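Maltent Upholstery Fabric Colour Labels

Colour and fabric names for soft furnishings, compiled from the Stelance catalogue. Released August 13, 2025 under the Trastus open data licence.

## Contents

The set holds 800 text records. Each has a catalogue name, a plain colour term and a fabric term. Records are in Canadian English - "grey", never "gray".
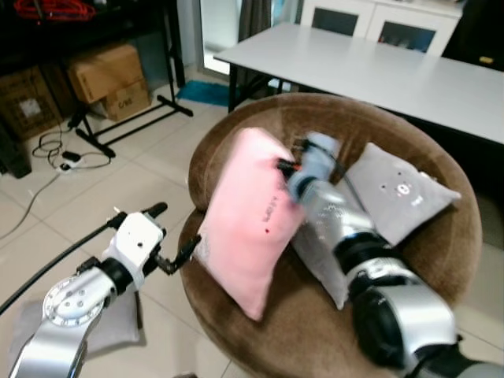 Pink and grey pillows on a brown chair.

## Labelling

Two labellers worked through every record on their own. Where they disagreed, the Wickramasinghe colour list decided. Trade names such as "oatmeal" keep their original spelling in the name field. 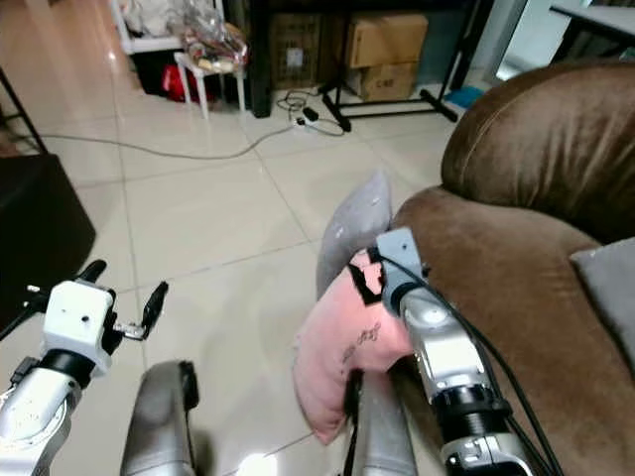 Pile fabrics are grouped under "velvet" or "plush", following the catalogue. Blank fabric fields mean the catalogue gave no fibre or weave.

## Files

- labels.csv - all 800 records, UTF-8, comma separated
- holdout.csv - 300 records kept for testing, also present in labels.csv
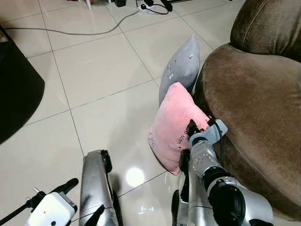 ## Known issues

- 5 records have two colour terms joined by a slash.
- Leather is under-represented. More records are planned for October.

© Maltent | Contact | Back to top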